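Plodham swap shelf – new hours

July 22, 2021

Quick one this month, sorry. The swap shelf at Plodham is open again and we took in 372 items in the first stretch, mostly kitchen stuff and kids books. Thank you!! Please no more mugs. We have mugs.

Drop-off is the side door on Skurel Street, bags tied, nothing electrical. Max 25 items per houshold.

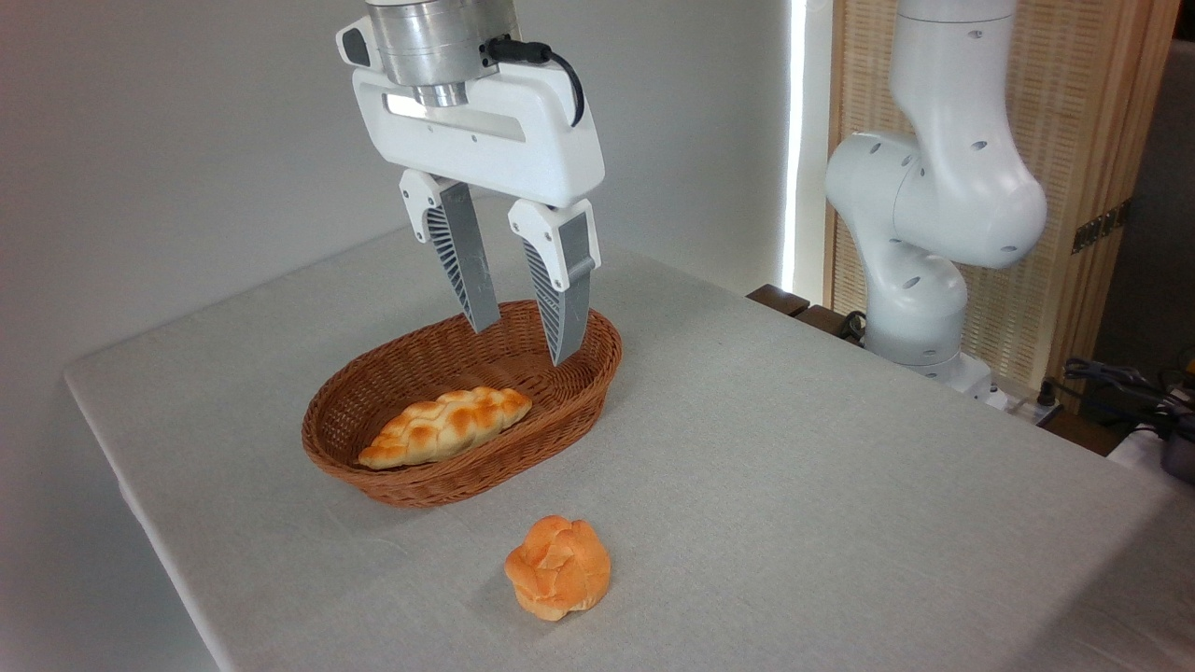
Woven basket with a rolled rim.

Winter coats – hold on to them till November, no room right now. Linens fine if washed. Jigsaws only if you've done them and all the pieces are there.

Fundraising stands at $2580, goes toward new racks and fixing the back step. Still need people for the late sort, two hours, snacks provided. Email Nurhan Karakaya or leave a note at the desk, she'll get back to you within 48 hours, usualy sooner.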